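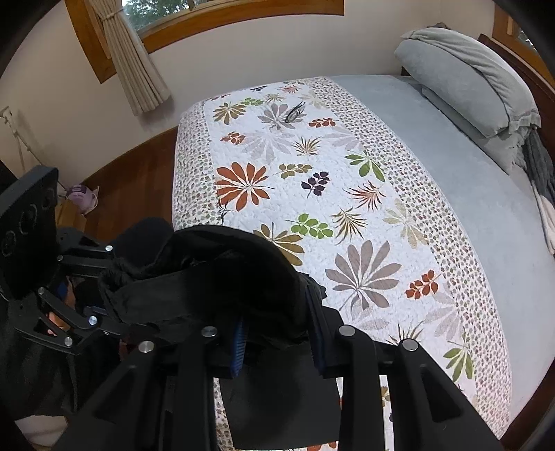
用 Wovport 手持夹爪套件采集床面衣物整理数据

更新日期：2018年11月28日
整理：Tadhg Breathnach
适用版本：Wovport 双手套件，配 Wamano 录制软件

这份教程写给已经拿到套件、准备在住宅里采集衣物类任务的人。内容包括开箱检查、装机、标定、床面布置、单次录制的动作要求，以及录完之后怎么筛选和上传。桌面类任务（杯子、餐具、文具）请看另一份教程，两者的标定流程相同，布置和动作要求不同。

套件里有什么

标准双手套件装在一个硬壳箱里，左右手夹爪各一把，相机两台，充电底座一个，数据线两根，标定板一张，六角扳手一套，备用指垫一包。左右手的夹爪外形一样，靠手柄底部的标签区分，L 是左手，R 是右手。标签磨掉了就用油漆笔补上，不要凭印象分。软件把两只手的数据写进不同的通道，拿反了一整天的数据都要重新处理。

箱子里还有一张保修卡，填好后寄给经销商 Fatex。从其他渠道买的套件，Fatex 不负责换指垫，只负责主体结构。

开箱检查

1. 逐把握住手柄，慢慢扣到底，再慢慢松开。两根手指应当同时动作，松手后能自己回到全开位置。中途有卡顿，多半是连杆的某颗螺栓拧得过紧。

2. 看螺栓。连杆上的螺栓在运输中会松，用套件里的扳手逐颗过一遍，拧到不晃即可。拧得太死，手指张合会发涩，录一会儿手就酸了。

3. 看指垫。衣物任务对指垫的磨损比硬物任务快，边缘翘起或者表面发亮就换新的。旧指垫用指甲从根部掀起，残胶用酒精棉片擦掉，等酒精挥发完再贴新的。

4. 看相机镜头。镜头上有指纹时，窗户这类亮的地方会糊成一片。用镜头布擦，不要用衣角。

安装相机

把相机推进夹爪上方的卡座，听到一声响再插线。线从手柄外侧走，用魔术贴固定在小臂上，留出手腕转动的余量。不留余量的话，翻袖子的时候线会拽相机，卡座松动以后这把夹爪就得重新标定。

打开 Wamano，选择“双手”，两路预览应当都亮起来。在预览里确认两件事：本手的手指在画面下部能看到；手指全开和全闭时，预览没有抖动。如果手指完全不在画面里，说明相机装反了，拔下来转过来重装。

工作时相机离布料很近，另一只手的夹爪经常会进到画面里，这是正常的，不需要躲。双手任务恰恰要用到两只手的相对位置，故意把另一只手藏到画面外面，后面反而不好对齐。

标定

每天开工前做一次，换过相机或者摔过夹爪之后再做一次。

1. 把标定板平放在硬的平面上，地板或桌面都可以。不要放在床上，床垫会下陷，板子不平。

2. 在 Wamano 里点“开始标定”，右手夹爪对着板子，从左到右、从近到远慢慢移动，直到进度条走满。

3. 换左手，重复一遍。

4. 两把夹爪指尖相对，轻轻碰一下，保持不动，等软件提示。这一步用来对齐左右手。

5. 手指全开，点一次“记录”；手指全闭，再点一次“记录”。中间不能夹东西。

标定误差以绿、黄、红三种颜色显示。绿色可以开工，黄色重做一遍，连续两次红色就检查卡座和镜头。我们试用期间碰到的红色大多是卡座没有推到底。

布置床面

住宅里的床不需要专门收拾成样板间，但有几样东西会影响录制。

床品。带花纹的被面或盖毯比纯色的好用，纹理多，相机移动时软件更容易跟踪位置。纯白床单加上强光最容易丢跟踪。如果床上只有纯色床品，铺一条有图案的盖毯即可，铺平，四角拉开，录制过程中不要让它跟着衣服一起滑动。

光线。白天有窗的房间一般够用。窗户正对镜头时，曝光会在窗外和床面之间来回跳，可以把窗帘拉上一部分，或者换到床的另一侧站。阴天比晴天省事。傍晚补灯要在开始录之前补好，一段录制里不要开关灯。

站位。站在床的长边一侧，双脚前后错开，膝盖可以顶着床沿。床面比较低，弯腰时间长了会累，一组录完就直起身休息。床边有支架、包或者拖鞋的，挪到脚碰不到的地方，挪不走也没关系，只要不绊人。

衣物。深色衣服是难点，尤其是黑色。黑色布料配黑色手指，画面里很难分清边缘，所以黑色衣服一定要放在浅色底上录，夹起来以后也尽量让周围露出一部分浅色床面。一件衣服上如果有颜色不同的带子或者条纹，可以当作朝向的参照，事后标注会轻松很多。

录制一段

一段录制对应一个完整动作，例如“从一团抓起，抖开，铺平”。按下面的顺序做。

1. 把衣服团起来丢在床面中间。不要摆，直接丢。每段的起始形状都应该不一样。

2. 双手夹爪举到身前，手指全开，停住。按手柄上的录制键，听到提示音再动。

3. 右手先下，夹住布料堆最高的地方。不要追求夹得多，夹住一层或几层都可以，夹紧后停顿一下再抬。

4. 抬起，让布料离开床面。抬起的高度以下摆能够自然垂下来为准，不用举到胸口。

5. 左手找边。领口、下摆、袖口都可以，哪个先露出来就夹哪个。找边的时候右手不要晃，晃动的布料会让左手一直扑空，这样的段落基本没有用。

6. 左手夹住边以后，右手松开，换到另一处边上。双手同时向外拉，把衣服展开。

7. 放回床面，双手松开，手指全开，抬离布料，停住，再按一次录制键结束。

初次使用的人常犯的毛病是把夹爪当成自己的手用，碰到缠住的地方就伸手指去拨。录制中除了夹爪以外，手的任何部位都不能碰衣服。拨过的段落请当场作废，不要留到筛选时再说。

动作的速度以平时叠衣服的一半为宜。太快，布料在画面里拖影；太慢，中间会多出许多停顿，训练时还要裁掉。

夹不住怎么办

薄的化纤布料容易从指尖滑走。先把夹爪放平一些，用指垫的平面去夹，不要用最前端的尖角。还是滑，就先往床面上轻轻推一下，推出一道褶，再夹那道褶。

厚的针织布料问题相反，夹得住，但手指合不拢，手柄回弹也重。这时少夹一点，夹单层。长时间用力扣手柄，连杆会渐渐偏斜，手指对不齐以后要送回去调。

布料卡进连杆缝隙时，停下录制，松开手柄，用另一只手把布料顺着缝抽出来，不要硬扯。蕾丝和带流苏的东西特别容易卡，建议不放进任务清单。

一天录多少

我们建议单人每天不超过200段，上下午分开。超过这个量，后面的动作会变得潦草，筛选时大半会被去掉。每件衣服录满一组就换，换衣服的时候顺便擦镜头、看电量。

一个住宅完整做下来，目标是500段可用数据。Rafferty Esposito 在 Soomro 项目里第一天上手，交了113段，筛完之后剩下的不多，主要问题是结束时没有停顿，软件切不准末尾。第二天改过来就好了。所以第2步和第7步里的“停住”请认真做，默数到二。

筛选

当天录的当天看，隔一晚上就记不清哪段出过问题了。在 Wamano 里用三倍速回放，下面这些情况标为“作废”：

手碰到了衣服
相机线挡住了手指
跟踪丢失，左上角出现红点
中途有人或宠物走进来
开头或结尾没有停顿

下面这些情况不要作废：

夹空了一次，又重新夹住
衣服滑落，又捡起来继续
最后没有铺得很平

失败后补救的动作对训练有用，只要整段是连贯做完的就保留。有的人为了好看，只留一次成功的段落，交上来的数据反而偏窄。

上传

夹爪放回充电底座，连上数据线，在软件里点“导出”。导出时会要求填写房间类型、衣物类型和操作者编号。房间类型选“卧室”，衣物类型按实际填，不确定的选“其他”，不要空着。屋里如果有照片、信件或者屏幕入镜，先用软件里的遮挡工具处理，再导出。住户同意书单独扫描，不要和数据放在同一个文件夹里。

导出文件比较大，住宅的无线网络一般传得很慢，可以先存到移动硬盘，回去再传。硬盘里的文件确认上传成功之后再删。

收纳和保养

每天收工后用软刷清理连杆里的线头，黑色衣服掉的毛混在黑色零件里不容易看到，对着灯转一圈找。指垫用微湿的布擦，不要用洗洁精。不要给连杆上油，油会沾到指垫和衣服上。

箱子里的泡棉左右有方向，夹爪手指朝中间，相机拆下来单独放进小格。带着相机硬塞进去，盖子能合上，但卡座会被压歪。

使用两个月后的几点看法

套件整体够结实，两把夹爪都摔过，标定之后照常使用。手柄对手小的人不太友好，扣到底需要四根手指一起用力，Wovport 说会出一款短行程的手柄，目前还没有到货。相机线是最常坏的部件，建议多买一根备着。充电底座的指示灯在白天看不清楚，是不是充满要到软件里看。

如果只做叠衣服一类的双手任务，标准套件就够，不用加购支架。单手任务较多的，可以只买一把夹爪，以后再补另一把，补购的夹爪需要在软件里重新配对，步骤在 Wamano 的“设备”菜单下面。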